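Zeddale Residents' Help Board
Rentals and Housing > Security and Repairs

Who is responsible for window bars when a lease ends?

Posted by Vunwood Tenant, July 8, 2019

I am seeking guidance on a matter concerning the end of a residential lease in the Vunwood district. The apartment is on the ground floor and has sliding windows in white aluminum frames. During the second year of the tenancy, horizontal security bars were fitted across the bedroom and kitchen windows at my expense. The landlord gave consent by letter. The letter states that the bars "may be installed by a qualified person" and says nothing about removal.

The lease expires at the end of August. The managing agent, Andreadis Property, has now written to say that the bars must be taken out and the frames "restored to original condition," failing which 300 dollars will be kept from the security deposit. The deposit is 2,392 dollars. The agent has also suggested that the bars are an improvement to the building and that I am not entitled to take them with me. These two positions do not appear to me to be consistent.

I would be grateful for answers on the following points. First, whether bars of this kind count as fixtures that remain with the property. Second, whether the landlord may require their removal when consent was given without conditions. Third, whether the small screw holes left in the frame would be treated as damage or as ordinary wear. I should add that the bars are in good order, and that the incoming tenant has told the agent that they would prefer to have them left in place.

Clilier Housing Desk

The general position is as follows. Please note that rules on deposits and fixtures differ from one state to another, and that the wording of your own lease takes priority over general guidance wherever the law allows the parties to agree their own terms.

An item becomes a fixture when it is attached to the building in such a way that it is meant to stay there. The usual considerations are how firmly the item is attached, whether it can be removed without harm, and what the parties intended when it was put in. A bar held by screws through a metal frame is on the borderline. A bar welded to a frame or set into masonry would normally be treated as part of the building. Many leases settle the point in a clause headed "Alterations" or "Additions and Improvements," and you should read that clause before replying to the agent.

If the lease states that all alterations become the property of the landlord, the bars should be left where they are unless the landlord asks otherwise. If the lease states that the tenant must restore the premises on request, the landlord may generally ask for removal even where consent was given for the installation. Consent to install is permission to carry out the work. It does not by itself release the tenant from a restoration clause elsewhere in the lease. If the lease is silent on both points, the consent letter becomes the main document, and the absence of any condition in it is in your favor.

You are correct that the agent cannot take both positions at once. Either the landlord wishes to keep the bars, in which case no restoration is due, or the landlord wishes them removed, in which case they leave with you. We recommend that you ask for a written choice between the two. The letter should be brief. State the date of the consent letter, enclose a copy, quote the two statements made by the agent and request a reply within 19 days. Keep proof of mailing.

With regard to the screw holes, it would be unwise to rely on the argument of ordinary wear. Wear means the gradual decline that comes from normal use – faded paint, a worn track, a loose handle. Holes drilled on purpose fall outside that meaning. They are, however, inexpensive to put right, and a deduction must reflect the real cost of the repair. A landlord who keeps 300 dollars should be able to produce an estimate or an invoice for that sum. In most states an itemized statement of deductions must be sent to the former tenant within a fixed period after the keys are returned.
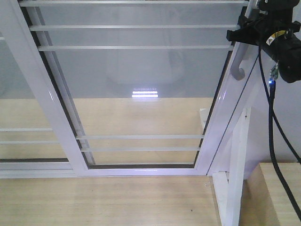 Before the final inspection, you should put together a record of each window in its present state. It should include the inside face, the outside face where it can be reached safely, and the points at which the bars meet the frame. Any move-in checklist signed at the start of the tenancy should be kept with this record. If no checklist was completed, say so in your letter – the landlord may then find it difficult to show what the original condition was.

You should also ask whether the bars in the bedroom can be released from the inside. Many local codes require that at least one window in a sleeping room serve as an emergency exit, and fixed bars without a release may be unlawful whatever the lease provides. The building department for your area can confirm the rule. Should the bars not comply, the wishes of the incoming tenant would not settle the matter, and removal would be the proper course.

R_Unit98

I went through the same process with a different agent. Mine wanted the bars off and I had them taken off by the firm that put them in. The charge was 98 dollars including filler for the holes, and I sent the receipt to the agent. No deduction was made. I would get a price before arguing with anyone.

Do check which screws were used. Two of mine had corroded and had to be drilled out, and this took longer than the rest of the job.

Former Block Manager

The first answer is sound but overlooks the simplest solution. If the incoming tenant wishes to keep the bars, and they meet the local code, the three parties may sign a single page stating that the bars remain, that the outgoing tenant has no further duty to restore the frames, and that responsibility passes to the landlord on the date the keys are returned. I have used such a page on several occasions. The release from the duty to restore must be stated in plain words. An agreement that says only that the bars "may stay" leaves the question of cost open.

I would not remove anything until the agent has replied in writing.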